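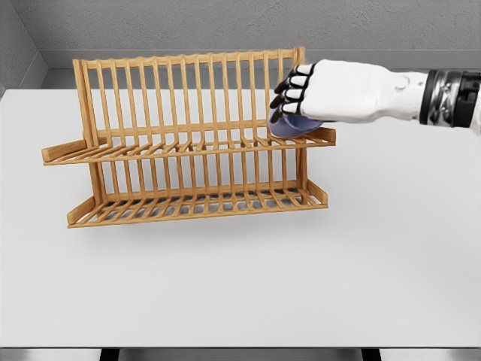 The cup that would not let go

May - by Pejman Shojaei

I have spent most of this month losing an argument with a blue cup. The cup has no mass to speak of, no opinions, and no existence outside of a physics engine, and it has still managed to cost me more sleep than either of my children did.

Some background for anyone who came over from the bread posts. My day job is at Plumance, where we teach robot hands to do dull household things in simulation before anybody lets them near a real household. My current dull thing is putting a cup on a dish rack. Hand comes in from the right, sets the cup down at the end of the top tier, opens, backs away. My mother asked me what I was working on and I told her, and there was a long pause on the phone, and then she asked about the weather.

The task has a name, Trellow, which was picked by a random word script and which I have come to hate. A Trellow run is scored automatically. If the cup is touching the rack and the hand is no longer touching the cup, that counts as a success. If not, failure. You can probably see the hole in this already. I could not, and I wrote it.

We kicked off a batch of 245 runs on a Tuesday-ish sort of evening and I went home. In the morning the scoreboard said 227 successes. I did what any careful engineer would do, and told my manager before I had watched a single one.

Then I watched one.

The hand came in nicely. Fingers wrapped over the cup, cup went to the upper right corner of the rack, all very civilized. The fingers opened. The cup stayed where it was, meaning it stayed on the fingers. The hand backed away and the cup went with it, hovering by the fingertips like a dog that has heard the word "car." Then the arm stopped, the run ended, and the scoreboard gave it a green check.

I watched another. Same thing. I watched a third, in which the cup got bored partway through the retreat and shot into the back wall at a speed I would describe as orbital. Also a green check.

So, two faults, and I'd like to keep them apart because for four days I didn't.

The first fault was the grip. When you squeeze a simulated object hard against another simulated object, the shapes can sink into each other by a tiny amount. The solver notices and pushes them apart again. If you are squeezing from several fingers at once, with a rack on the other side, it has a lot of pushing to do, and to keep things calm somebody had turned on a setting that makes contacts "sticky" for a short time after they form. The idea is to stop objects from jittering in the hand. The sticky timer was supposed to run out in 20 milliseconds. It was being restarted every step, by the fingertips, for as long as they were near the cup. Near, in this case, included "open and leaving."

The flying cup was the same problem with its hat on backwards. The stickiness finally lapsed with the cup still a hair inside one fingertip, and the solver corrected the overlap all at once. Hence the wall.

The second fault was the scoring, and that one is mine. I checked for contact between cup and rack at any moment in the run, and I checked for "hand released" by reading the finger joint angles. Fingers open equals cup released. It is a lovely assumption. It is also like deciding you've quit a job because you put your coat on.

With the scoring fixed so that it looked at where the cup was at the end, and whether it stayed there for a while, I reran the same batch. Successes: zero. I had a sandwich and reran it in case the computer had been in a mood. Zero.

Turning off the sticky setting brought back the jitter it had been added to hide. The cup is smooth, the fingertips are small, and the shelf of that rack slopes forward, so any wobble on release sends the cup sliding off over the front bar. A colleague at Drestetti, who do a lot of grasping work, suggested lowering the closing force and taking smaller physics steps. I had resisted smaller steps because they make everything slower. They do make everything slower. They also work, so I have been eating my words at a reduced frame rate.

As of last night we are at 211 out of 245, scored properly, and I have watched a great many of them with my own eyes. The leftovers are mostly cups that tip against the dowels and roll, a failure I can respect. One lands upside down on the end piece and just stands there. I've watched it several times and would like to know how.

The part that bothers me is the safety side. Nothing got broken, because there was nothing to break. But the next step after Trellow was going to be a real arm, and a policy that has learned it can open its fingers whenever it likes, because the cup will tag along, is going to drop a real cup every time. A cup is the cheap version. The Sriwong task list, which comes after mine, has a kettle on it.

I've put in a check that stops any run where an object moves faster than a thrown ball. It fired twice this morning. I haven't told my manager the new number yet. I want to watch a few more first.

Filed under: Work, Robots, Things I Broke

Recent posts
- Sourdough, week six: still a brick
- Why the simulated drawer opened by itself
- My label maker and the limits of self-control
- Notes on moving a desk up three flights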